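Three months with the arms at Dellside

I've been on the packing floor at Dellside long enough to remember when the label printer was the fanciest machine we had. We do wooden and plastic kids' sets, mostly for other brands, and until March every box was filled by hand. Then Hedico put in two robot arms and everyone had an opinion.

I said I'd write something once I'd worked beside them for a while, so this is that.

What the job was before

You stood at a bench with bins in front of you and filled trays. A good packer could do 80 trays in an hour on the simple sets. By mid-afternoon your wrists let you know. The mixed sets were slower, and that's where most of the mistakes came from. A cylinder where a cube should be, or two reds and no yellow. Those came back to us from the customer, and somebody had to open the whole carton and check it.

What it is now

The arms do the long runs, the ones where every tray is the same. We do the short runs, the checking and the changeovers. A changeover means teaching the arm a new set, and I spend a good part of my week on it. You put the pieces out on the pale wooden board, spread apart and turned at odd angles, and let it find them one by one. The stars and the hearts took the longest to get right. Cubes it had by lunchtime on the first morning.

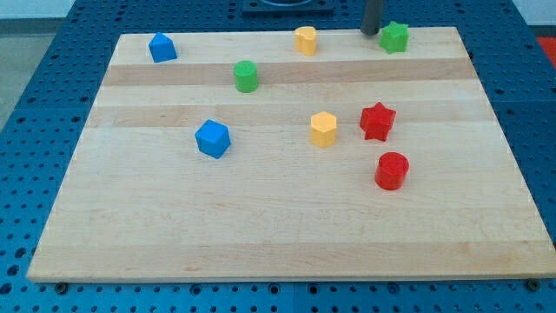
What changed for the people

The number of us on the floor went from 14 to 11. The three who left were on casual contracts that ran out and weren't renewed. Management calls that natural turnover, and I don't think it felt very natural to them.

For those of us who stayed, the pay went up a bit if you did the Fimlow training, which is the software the arms run on. I did it. It was 3 evenings and a test. A couple of the older packers passed on it, and they're now on short runs full time, which they say they prefer. I believe one of them.

My wrists are better. My neck is worse from looking at a screen. The floor is quieter too, and I miss the talk. You used to have someone across the bench all day, and now I can go a whole morning only talking at break.

Things I'd ask for

More notice on changeovers. We sometimes hear about a new set at 7 in the morning and it's meant to be running by 10. A stool at the teaching table would help as well — I've asked for one twice.

The next set is the Seo order, 200 cartons, all mixed shapes. We start laying out pieces for it next week.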